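Sornura Folding Table with Side Panels

By Ulleck

The Sornura is a table for folding clothes at home, in a small shop or in a shared laundry room. The top is plain and pale, with no pattern, so you can see quickly if a sleeve is turned in or a hem is not straight. Our customers use it mostly for T-shirts, and a soft cotton shirt with a print on the front is a good test for any folding surface. The print wants to stay flat, the rest of the cloth wants to move.

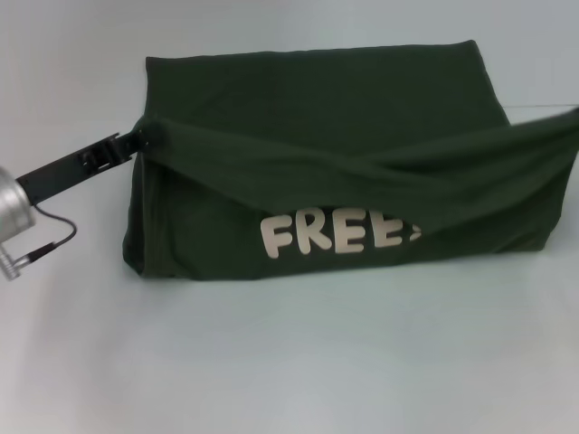

We recommend to fold the sides in first, then bring the bottom up to the collar, and smooth the cloth with the flat hand. If you like the print to show on the finished bundle, start with the shirt face down. Thick cotton needs a little more patience.

The panels stand up from the folding surface and are joined side by side. They stop small things like socks from falling behind the table. Each panel can be taken off alone for cleaning. 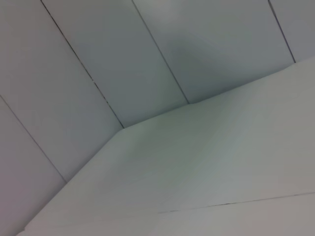

Side panels and folding surface, white matt finish.

Details
Colour: white
Height of panels: 241 mm
Load: up to 113 kg, spread evenly
Guarantee: 5 years
Price: $265, delivery not included

Care
Wipe with a damp cloth and mild soap. Please do not use rough sponges, they leave marks on the matt finish. Dust likes to collect in the seams between the panels, and a dry soft brush is the best tool for it. Do not put a hot iron directly on the surface. For ironing we sell the Lullemel pad, which lies on top and rolls up after use.

Assembly
You need one person and the key from the box. Put the panels in loosely, check that they stand in line, and only then tighten them. If a seam looks uneven, open the nearest screw a half turn and push the panel towards its neighbour.

Questions about spare panels can be sent to Hui-mei Poon in our parts department. Please write the colour and the height in your message.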